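Folding Tables, Steel Bowls and a Red Stool: A Lunch Room in July

By Yayra Addo
July

We use cookies to remember your settings and to count visits. By carrying on you agree to this. Manage cookies

The front room at Lamptey is used for sitting most of the week and for eating when there is a crowd. It has a sofa, a tiled floor and not much storage, so nearly everything used for lunch has to fold, stack or go back through the kitchen door. This gallery goes through the room and what is in it. The notes come from Wanpen Luangrath, who has run the lunches for 11 years, and from me. I mostly carry things.

There is one picture so far. The other entries are notes only and will stay that way until the kitchen has been repainted. I have kept them in the order things get done on the day.

1. The floor

Marble tile, pale grey and white. It is swept before the tables come in and mopped after they have gone out. Wanpen does the mopping herself with plain hot water and a capful of vinegar. Sauce wipes up easily enough if you get to it the same hour. Turmeric does not, and we lost a doormat to it last year.

The tiles are level near the sofa and slightly less level by the door. A table that rocks by the door will usually stand still if you turn it a quarter.

2. Folding tables

The pink marble-patterned tables came from Gastura, a shop that closed some time ago, and we have not found the same pattern again. They have a red trim and black legs that cross underneath. I would have picked a plain top. Wanpen says the pattern hides crumbs between courses, and she is right about that.

Opening one is a job for one person. Stand it on its side, pull the legs apart until they stop, then tip it upright. Press down on the middle with a flat hand before putting any food on it. Keep your fingers off the cross of the legs when closing it -- I have a mark on my thumb from the first summer.

3. Bowls going out

Steel bowls go on before the food does. They are shallow and round, with a rolled rim that gives you something to hold when the soup is hot. The red stool stays between the table and the sofa, within reach of anyone who would sooner not sit low, and the soft toys keep their places on the cushions.

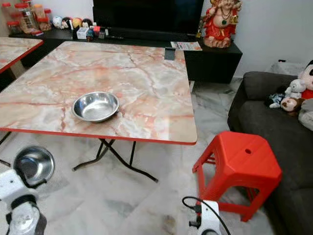

4. Washing and stacking the bowls

We own 40 bowls and rarely need more than half of them. They were bought in two lots from Melta, the kitchen supplier behind the bus station, and the second lot is a touch wider. The two sizes will stack together, but they jam if the wide ones go on top of the narrow ones and somebody leans on the pile. Wide ones at the bottom, then.

Washing is ordinary washing-up liquid and a soft sponge. Scourers leave a haze on the inside that never comes off. Dry them straight away if you mind water spots. Wanpen minds them and I do not, so it depends on who is at the sink.

A stack of 20 is about as many as anyone should carry through the doorway. There is a step.

5. Stools

Red plastic, square seat, a small round hole in the middle of the top. The hole is useful: put a finger through it and you can lift a whole stack. They live in the passage when they are not wanted.

They are stronger than they look. Check the cross braces now and then for white lines in the plastic, which mean it has started to go. We had one give way under a sack of rice and threw it out the same afternoon. The sack was fine.

Stools left in the sun fade to a chalky orange along one side. Bring them in after outdoor lunches.

6. The sofa

Dark grey fabric, bought second-hand through a notice at Jerska, where my cousin used to work. It replaced a cream one that had met too many bowls of curry. The grey shows lint and hides nearly everything else. It gets a stiff brush along the seat and down the arms before guests arrive, and a proper vacuum underneath when somebody remembers.

It does not move for lunches. We tried it against the other wall once and people had to climb over the arm to get out.

7. The soft toys

A panda, a bear, a monkey and a small dark one in blue. Wanpen's grandchildren left them and they have stayed. When small children come, the toys get carried all over the room and usually end up under a table, so one of the last jobs is to look there before folding anything.

The bear is the only one that has been through the washing machine. It went in a pillowcase on a cool wash and came out well, although it took 4 days to dry. The monkey has a label saying surface clean only and gets a damp cloth.

8. Serving

Rice comes out first, in the big pot, and stays on a folded towel at the end of the table nearest the kitchen. Soup is ladled in the kitchen and carried in. We used to ladle at the table and stopped after a bad splash. Side dishes go in the middle, low ones only, so people can see each other.

Spoons are kept in a jar. Chopsticks go round in the same jar if anyone asks for them. Drinks stay on the windowsill -- the tables are not big, and a knocked glass runs straight off a glossy top into someone's lap.

9. Clearing away

Scrape, then stack, then wipe. The table tops need a damp cloth and then a dry one, or they streak. Do the red trim too, as grease collects along it and turns sticky by the next day.

The tables fold and go behind the passage door with the tops facing each other and an old sheet between them. We did without the sheet for a while and one top has a scratch near the corner from it.

By half past three the room is normally back to being a sitting room. Wanpen takes the leftover rice home for frying.

Notes on the kitchen shelves and the big rice pot will be added when the painting is finished.

Get new galleries by email. Enter your address to join our newsletter. You can unsubscribe at any time.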